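Gendia Mini Figures, Series 2: progress report
Apr 24, 2018

Hi all,

Time for another catch-up on where your money is going! I know the last one of these went out in December and I promised it wouldn't be so long between drinks, so sorry about that. It's been a mad few months but mostly the good kind of mad, and I've got proper news on the sculpts, the packaging and the convention exclusive, plus one delay I'd better own up to.

The short version: the figures are sculpted, the paint masters are nearly there, the exclusive has been approved by the licensor, and the blind boxes are running late. If that's all you needed, go and put the kettle on. The rest of you, settle in.

Where the sculpts are up to

All the regular characters are finished and signed off. When I wrote last time we were still arguing with Kallio over the cloaks, which looked gorgeous on screen and then came out of the test mould like wet cardboard. We've thickened the hems and changed the angle at the back so the mould can release cleanly, and the second shots are a huge improvement. I've had one on my desk for a fortnight and I keep picking it up when I should be answering emails.

The faces took longer than I'd budgeted for. At this size the eyes are everything, and if they're a hair too far apart the hero looks like a startled goldfish. We went back and forth on the villain in particular (the licensor wanted him meaner, I wanted him a bit sillier, and I reckon we've landed somewhere good). The licensor's last round of notes was one line long — a first for this project — and it was about the colour of a belt.

The two chase figures are done as well. I'm not going to spoil them in a document that gets forwarded around, but one is glow in the dark and the other is a costume the fans have been asking for since the show's first season.

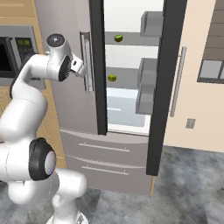

Paint masters and samples

Kallio have sent through painted samples for most of the line, and the colours are bang on for all but a couple. The metallic on the guards' armour came back too grey, so I've asked for a warmer silver with a bit more sparkle. The other problem child is the pet dragon. On the show it changes colour with its mood, and we've been trying to fake that with a fade from teal to purple. The sprayed version looks lovely and costs too much. The cheaper version has a hard line across the tummy as if it's been dipped. I've asked for a third go with a softer mask, and if that doesn't work I'll take the money out of the display stand, which can survive being one colour.

I'll bring the samples to our next meeting so you can have a proper fiddle with them. Please don't drop the queen, her crown is still glued on by hand.

The convention exclusive

This is the one I'm most excited about! We've had full approval for the exclusive, it's limited to 500 pieces, and each one will have a numbered sticker on the base. It's the captain in her winter armour, with a fur collar and a removable helmet, and she comes in a window box so people can see what they're getting.

Dadano will handle sales at the stand and they've asked for a limit of one per person, which I've agreed to. Last year's exclusive ended up with resellers before lunch and our regulars were pretty cranky about it, fair enough too. We're also holding back 43 pieces for replacements and for the fan club draw, so if somebody gets a broken one in the post we can fix it without a fuss.

There's a matching tee as well, same artwork as the box. It isn't in your funding and I've kept it on a separate budget line, but you'll see it mentioned in the Dadano paperwork and I didn't want anybody wondering.

Blind boxes, and the delay

Right, the bad news. Grultano, who print our boxes and inner bags, have moved our job back in their queue. Part of that is my fault, as I sent the final artwork late while we were waiting on the new logo. The practical upshot is that the regular figures will be finished before there's anything to put them in. The exclusive isn't affected, its window box is a different job and already proofed.

I looked at shifting the blind boxes to another printer, but the setup charges would've chewed through what's left in the packaging budget and I'd rather keep the soft-touch finish we all liked. So I've stuck with Grultano and asked Kallio to store the loose figures for us. They've agreed and there's no storage fee for the first stretch.

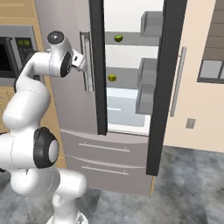 One of the shop owners on our preorder list wrote back when I let them know, saying that late boxes were fine by her as long as the case ratios didn't change, and could we please print the chase odds on the side this time so customers would stop asking at the counter. The ratios are staying exactly as they were, and yes, the odds are going on the side panel. I've already sent that change through.

Preorders

We've got 227 cases on preorder across the independent shops, and none of them have cancelled over the delay. A few have asked to add the display stand, so I'm keeping a list. I haven't opened orders to the bigger chains yet. I'd like the boxes confirmed first — I don't fancy giving a chain a date and then having to change it.

What's next

Over the coming weeks I'll be chasing the third dragon sample, signing off the armour colour and getting a firm print slot out of Grultano. Once I have the slot I'll send you a revised schedule with the next payment request, and I won't put in for that payment before then. I also need a yes or no from you on the display stand cardboard, thick or thin, quotes attached. Thick is nicer. Thin posts cheaper.

Give me a bell if anything in here worries you, and thanks again for backing this funny little line of ours!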